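Simulated arm stops on force limit before the held piece touches the drawer

Aslı Uysal
Posted in: Contact and collision

I have an arm with a two-finger gripper in a Jiltton simulation. The task is to close one drawer of a multi-drawer cabinet using a piece already held in the fingertips. The controller moves the piece toward the drawer front, makes contact near the knob, then pushes along the drawer axis until the drawer joint reads closed.

The force limit is set to 40 N at the wrist. In 6 runs out of 172 the limit trips and the arm goes into protective stop while the rendered views still show a gap between the piece and the drawer. The logged force goes from near zero to well over the limit in one physics step. After the stop the drawer joint has sometimes moved a few millimeters toward closed, which should not be possible if nothing has touched it.

What I have checked so far:
Wrist force bias is zeroed before each run.
Payload mass is set for the held piece.
The drawer joint has damping and no spring.
There is no self-collision between the fingers in the log.

The same controller is supposed to go on the real arm in June. I would like to understand this before then, and I don't want to just raise the limit. Three views from the setup are attached. They are separate moments, so please don't read them as a sequence.

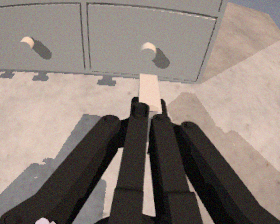
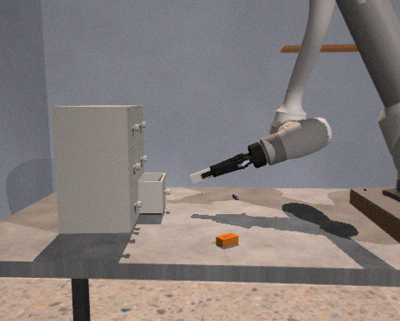
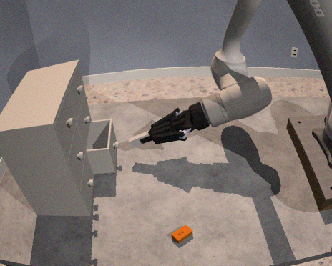
Utik Help Digest, No. 278, p. 6

In the second and third views the bottom drawer assembly is what I am working on, and it is open. The third is the clearest for the approach: the tip of the piece is just in front of the knob with nothing touching. That is the kind of position where the failed runs stop. The second shows the piece higher, near the level of the drawer's upper rim, with a clear gap to the drawer. I have had stops from there too, which is what made me doubt the controller.

The cabinet came in as a converted model. The drawers and the cabinet body are separate links. I did not write the collision geometry myself.

Malte Baumgart

Your timestep is too long. Halve it, and double the solver iterations. Force spikes in one step are nearly always penetration being resolved. Also add more damping to the drawer joint so it can't drift. I had something like this with a cabinet on Pusa and it went away after I did that.

Ferhat Canpolat

A shorter timestep will make the spike smaller and will not explain why contact exists where there is a visible gap. I would look at the collision shapes first.

Turn on collision display and look at the open drawer from the side. Many converters replace each link with a single convex hull when the source file has no collision mesh. For a drawer with a knob that gives two problems. The box is filled in up to the rim, so anything lowered into it lands on an invisible lid. At the front, the hull runs in a slope from the edges of the panel out to the end of the knob. A piece that passes over the knob or beside it, aiming for the flat panel, meets that slope early. The slope turns a straight push into a sideways load on the fingers, and the drawer link gets pushed inward at the same time. That would match your few millimeters of joint travel.

Check the held piece as well. If its collision box was left at an earlier size, or its frame is at one end and the box is centered on that frame, the collision body sticks out past the rendered tip. Your stops near rim height could come from either cause. Print the contact pairs at the step where the limit trips, with link names and contact positions. If the contact point lies in empty space in the render, you have the answer and can tell which of the two bodies is wrong.

To fix the drawer:
1. Delete the hull on the drawer link.
2. Add five boxes: bottom, two sides, back, front.
3. Add a small sphere or short cylinder for the knob.
4. Set the contact offset on all of them to 1 mm or less. A large offset creates contact pairs before the surfaces meet, though it should not produce force alone unless the rest offset is also above zero.

Do the closed drawers too. The first view looks along the gripper at the cabinet, and from that direction the end of the piece overlaps the lower edge of the cabinet front. From a single view like that you can't judge depth, so I would not use the wrist view to decide whether there was clearance. Use the minimum distance query.

Keep the 40 N limit.

Aslı Uysal

Printed the pairs. All 6 are drawer link against held piece, no finger contact. The drawer link is one hull, as described. The piece also has its box offset by half its length, so both were wrong. I have replaced the drawer shapes and corrected the frame on the piece. Rerunning the full set now with the timestep unchanged.

İlker Akyol

One addition for the real arm. Log the force for at least half a second before the trip, at full rate. With only the trip value you can't separate a collision from a payload error. And have the recovery routine back off along the approach direction at low speed. If yours goes straight to the home pose after a stop, it can drag the piece across the knob.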